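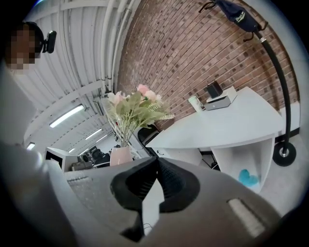

Pourquoi un portemanteau sur pied ne tombe pas ?

Moi, quand j'étais petite, je lançais mon manteau sur le portemanteau de l'entrée en visant de loin. Il penchait, il penchait... et parfois, boum ! Ma grand-mère râlait, et moi je me demandais pourquoi il ne tombait pas à chaque fois.

Le secret est en bas, dans le socle. Souvent il est rond, large et surtout bien lourd. Chez moi, le portemanteau s'appelle Barbu (oui, je donne des noms aux meubles !) et il mesure 160 centimètres. Presque tout son poids est près du sol. Tant que le poids de l'ensemble reste au-dessus du socle, tout va bien. S'il passe à côté — patatras.

Et les crochets, alors ? Ils partent dans plusieurs directions, et c'est très malin. Si tu accroches un gros sac d'un seul côté, il tire le poteau vers lui. Mets un autre sac en face et hop, les deux s'équilibrent, un peu comme sur une balançoire à bascule.

Tu veux essayer ? Prends un crayon, plante-le debout dans une boule de pâte à modeler bien aplatie, puis enfile un trombone ouvert tout en haut, dans un petit bout de pâte. Accroche une gomme. Ça penche ? Ajoute une deuxième gomme de l'autre côté, ou élargis ta boule.

J'ai fait l'expérience avec ma voisine Saoirse Hanrahan, un après-midi d'octobre. Notre mini portemanteau a tenu avec quelque 300 grammes de bricoles accrochées dessus ! Après, on a voulu ajouter une clémentine, et il a fallu la chercher sous le canapé.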